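Speaker notes: Litter trays in small apartments
Foster home evening, Dullow branch

Slide 1. Welcome, thank Renata Figueroa for the chairs and the projector. Say that questions can wait until the end, except from people who need to leave by 8.

Slide 2. Why this talk. Our phone line took 298 calls last year and the litter tray came up more than food did. Most callers had one room and one cat. Tell the Sisay story here (cat used the bathtub, owner had put the tray beside the washing machine). Keep it short.

Slide 3. What goes where. Tray, scoop and bin belong together. If the bin is in another room, people put off scooping. Leave this one up while people find a seat near the front. 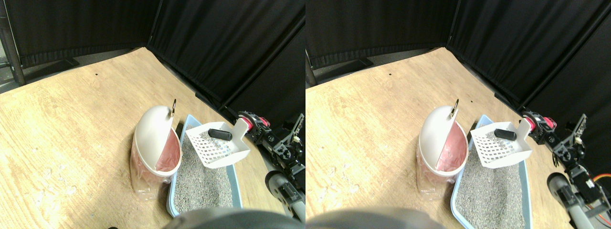 Bin on one side, tray beside it, scoop within reach.

Slide 4. The bin. A lid you can open with one hand, and a liner. Fold the liner well over the rim or it slides down the first time something heavy goes in. Tie it off every day in summer. Mention that Stirkby has spare liners at cost.

Slide 5. The scoop. Wide blade, slots that suit the litter. Fine clumping litter falls through most of them. Coarse pellets don't, so bring the old scoop to the store if you switch.
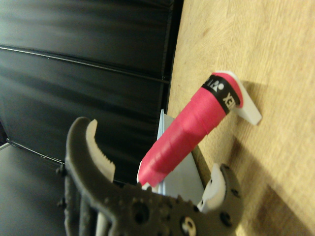

Go slowly along the bottom of the tray, where the clumps stick. Lift, shake twice, tip into the bin. Twice a day for one cat. Wash the scoop in hot water when you change the whole tray, and keep it away from the dishes.

Slide 6. How deep. Two to three inches. People fill to the top to save work and then the cat kicks it over the side. A Genilen bag should last one cat about 38 days if you top up a little at a time. Ask who has a digger. Pause for hands.
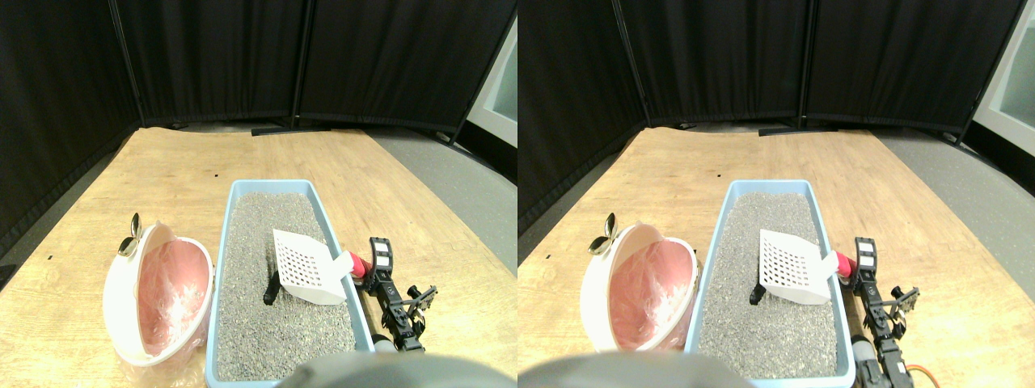

Benedito Vasconcelos wrote after the last talk that his old cat would only use a tray kept very full, and that he gave up on the three-inch rule and bought a mat. Read that out and let people argue a bit.

Slide 7. Handouts by the door. Next talk is in March, on carriers.

Comments

Moth_and_Pip: Moved the bin next to the tray and I do scoop more. Thanks.

R. Figueroa: Handouts are all gone, I'm printing more.

gray_tabby: Does the two inches go for kittens too?

Related
Choosing a carrier
Bathtub cats: what to try first
Foster supply list, Stirkby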